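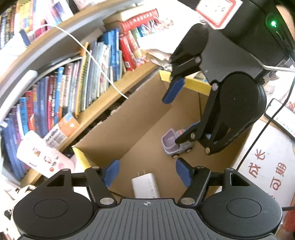 White charger and lavender toy vehicle in an open carton, Curnine sorting room.

About Mosberg

Mosberg sorts, checks and repacks mixed small goods. The material reaches us from retailers, schools and house clearances, usually in cartons that were filled in a hurry, with chargers, toys, cables, kitchen tools and stationery in the same box. We separate it, record it and send it out again in a form the next person can use.

The company was set up by Jarlath Mac Mathúna, who had previously run the returns desk of a mail-order business. It began with 2 benches in a rented unit at Stirkstead and moved to the present building, Curnine, when the unit became too small. Stirkstead is still in use for storage of flat cartons, tape and pallets. No sorting is done there.

What we handle

Goods are accepted if they fit in a standard carton and one person can lift the carton safely. The main categories are:

Small electrical items: chargers, adapters, desk lamps, hand mixers
Toys: vehicles, figures, building sets, puzzles
Household: utensils, storage tins, hooks, picture hardware
Office and school: staplers, rulers, calculators, binders

We do not accept liquids, medicines, blades without a guard, loose batteries or anything with a damaged power cord. Cartons containing these are set aside and the sender is contacted before any further work is done.

How a carton is processed

Each carton gets a job number on arrival and stays open on the bench until it is empty. Items are taken out singly. Tipping a carton onto the bench is not permitted – small parts end up under larger ones and are lost from the count.

Electrical items go first. Chargers are inspected for bent prongs, cracked housings and missing rating labels, then passed to the test station. A charger that fails is marked and goes to the recycling cage the same day. Toys are inspected for wheels, axles, covers and any part that should be attached. A toy with a missing part is held for 20 working days in case the part turns up in another carton from the same sender, and is then released as incomplete.

Finished goods are packed by category. Items with projecting metal are wrapped before they share a carton with painted or molded surfaces. Used cartons are reused if the walls are sound and the base has not softened. Old tape is left on unless it covers the area where the new label goes.

Records

Every job closes with a sheet listing items received, items passed, items held and items recycled. Senders receive a copy. The category list currently has 174 entries and is reviewed each April. The Gronow label format, which we introduced to replace handwritten tags, carries the job number, the category code and the bench number. Older stock at Stirkstead may still carry the handwritten tag, and both are valid.

The building

Curnine is a single-story building with receiving at the north end, the sorting room in the middle and dispatch at the south end. Rack space is limited to 80 cartons awaiting work, so deliveries must be booked. Unbooked deliveries are turned away when the rack is full.

Working with us

Senders should use closed cartons with the contents described in general terms on the outside – "mixed toys and electrical" is sufficient. Please do not tape items together or seal them in inner bags, as each has to be opened for inspection. Booking requests, category questions and copies of past job sheets are handled by the Curnine office.

Page last revised 23 July 2022.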